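# Durability Belongs on the Balance Sheet

Most public discussion of sustainable economies begins with production: how much energy a factory uses, what fuel it burns, where its materials come from. These are proper questions, and governments have become better at asking them. Far less attention is given to the years after a product is sold, when its owner must decide whether to repair it, replace it or leave it in a storeroom. A large share of the material cost of modern life is settled in that decision, and current accounting rules push it in the wrong direction.

Consider how a typical public body plans its spending. Equipment is bought from a capital budget, which is approved in advance and often supported by grants. Repairs are paid from an operating budget, which is reviewed every year and is usually the first to be reduced. A manager with a failing motor therefore faces a strange choice. The repair may cost a small part of the price of a new unit, but the money for the new unit already exists and the money for the repair does not.

The county of Waltesside offers a useful case. Its purchasing office reviewed 700 items that had been withdrawn from schools, clinics and public buildings and sent for disposal. Of these, 300 could have been returned to service with parts that were still on sale. The staff who signed the disposal forms had followed the rules correctly. The items had reached the end of their depreciation period, their book value was zero, and the system treated them as though they had no further use.

Depreciation schedules were designed to spread a cost over time. They were never intended to predict when a desk, a pump or a bed would stop working. Over the years, however, the schedule has come to serve as a replacement calendar, and suppliers have learned to time their offers to it.

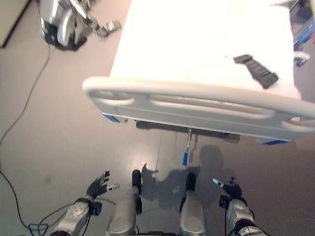
*The Inskip Policy Desk*

The first reform we propose is a single lifetime budget for durable goods. Under this arrangement, the sum approved at purchase would include a reserve for maintenance, held for as long as the item remains in service. If the item outlasts its schedule, the remaining reserve would stay with the department that cared for it. Waltesside has agreed to test a version of this rule in 2 departments, beginning in October. The trial is modest, and its results should be published whether or not they are favorable.

The second reform concerns parts. A repair budget has little value if a supplier withdraws components soon after a model is discontinued. Public contracts should require that parts and service manuals remain available for a stated period, at prices fixed by a published formula. Manufacturers will object that this raises their costs. In some cases it will. Those costs exist today, but they are carried by landfill operators, by local taxpayers and by the communities nearest to mines and smelters. Placing them in the contract makes them visible to the buyer at the moment when the buyer can still choose.

There is a serious argument on the other side. Older equipment may use more power than its replacement, and there are products for which early retirement is the better environmental choice. Refrigeration is the example most often given. We accept the point. A lifetime budget does not require anyone to keep an inefficient machine. It requires only that the comparison be made with both sets of costs on the page, including the energy and material needed to build the new one.

A second objection is that longer product lives will reduce employment in manufacturing. The experience of Feltudero suggests a more mixed picture. When the last appliance plant there reduced its output, a repair cooperative named Rodine took over part of the site. It now employs 80 people, many of them former assembly workers. Rodine has not replaced every job that was lost, and it would be misleading to claim otherwise. Its wages, however, are paid locally, and its work cannot easily be moved elsewhere, given that the broken goods are already in the region.

Policies of this kind will not settle the larger debate over growth and natural limits. Economists disagree on whether output can continue to rise while the use of materials falls, and the evidence to date supports more than one reading. Public bodies need not wait for that question to be resolved. They hold very large stocks of equipment, they write their own purchasing terms, and they can change their budget categories without national legislation.

We recommend that every county and city publish, alongside its annual accounts, the average age at which its major classes of equipment are withdrawn and the condition of those items at the time. Most already hold this information in their asset registers. The first year of reporting should carry no targets and no penalties, so that departments have every reason to record what they find accurately.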